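Section 5. Setting up the kitchen cell in simulation

Read Section 4 first. The steps below assume that Indesar is installed and that the arm model loads without errors. The kitchen cell should be set up and checked in simulation before any program is sent to a real arm.

5.1 Loading the cell

1. Start Indesar and choose Open Cell from the File menu.
2. Select the kitchen cell from the Plamlow folder. Loading can take nearly 40 seconds on an older computer.
3. When the cell appears, press Home. The arm moves to its rest position.
4. Open the Objects panel. Confirm that the scale, both cans, the toaster and the hanging utensils are listed.
5. If an object is missing, close the cell without saving and load it again. Do not add the object by hand, as its mass will be left at zero.

Note: The cell file keeps the last saved position of every object and door. To return to the original layout, choose Reset Layout before you press Home.

5.2 Checking the scale task

The scale task is used for the first check. The larger can must rest fully on the weighing platform, and the arm must be clear of the counter edge.

1. Select Scale Task in the Tasks panel.
2. Press Settle and wait for the status light in the panel to stop blinking.
3. Look at the can on the platform from at least two views. It should be upright.
4. Turn the view so that you can see the gap between the arm and the countertop. 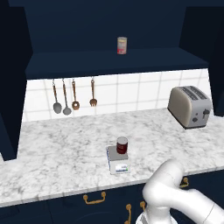

Figure 5-1. Can on the scale platform, with the arm in front of the lower cabinets.

5. If the can has tipped, select it and choose Stand Up, then press Settle again.
6. Save the layout under a new name. Leave the original file unchanged.

Caution: Do not drag the arm with the mouse while Settle is running. The solver treats the drag as a collision, and the objects on the counter may be thrown off it.

5.3 Setting the door limits

The upper cabinet doors swing on simulated hinges. Each hinge has an open limit, a closed limit and a friction value. An open door takes up part of the space the arm would otherwise use, so the limits have to be set before any path is planned.

1. In the Objects panel, expand Upper Cabinet and select the door on the toaster side.
2. Set hinge friction to 10. Lower values let the door drift after the gripper lets go.
3. Drag the Door slider to the open limit, then back to closed. The movement should be smooth in both directions.
4. Open the door again and turn on Show Contacts. Any contact between the door or its handle and the toaster is marked in the Contacts list.
5. If a contact is listed, reduce the open limit one step at a time until the list is empty.
6. Leave the door open and press Plan. The planner should keep the wrist clear of the door edge.

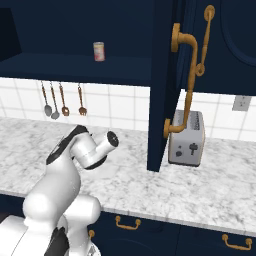

Ridwan Wijaya adds that he got error 502 at step 6 every time until he went back and set the friction before touching the open limit – doing it in the other order left the old hinge values in the planner, and only a reload cleared them. He also suggests writing down the open limit, as a reset puts it back to the default.

Error 502 means that the planner and the cell file hold different hinge values. Save the layout, close the cell and load it again. If the error comes back, delete the planner cache and repeat steps 1 to 6.

5.4 Routine checks

Carry out these checks each time the Indesar software or the arm model is updated.

1. Run the scale task 17 times with the random start option on. Write the number of failed runs in the cell log.
2. Open and close each door with its slider. Look for jumps or sudden stops.
3. Compare the arm's joint limits with the table in Appendix B.
4. Check that the shelf can is still listed as resting on the shelf. After some updates it is listed as floating – press Settle to correct this.

Note: Layouts saved in the Gillies format do not store hinge friction. Enter the value again after importing one.

For changes to the gripper model, go to Section 6. Send log files with any support request to the Besura help desk, and include the name of the layout in use.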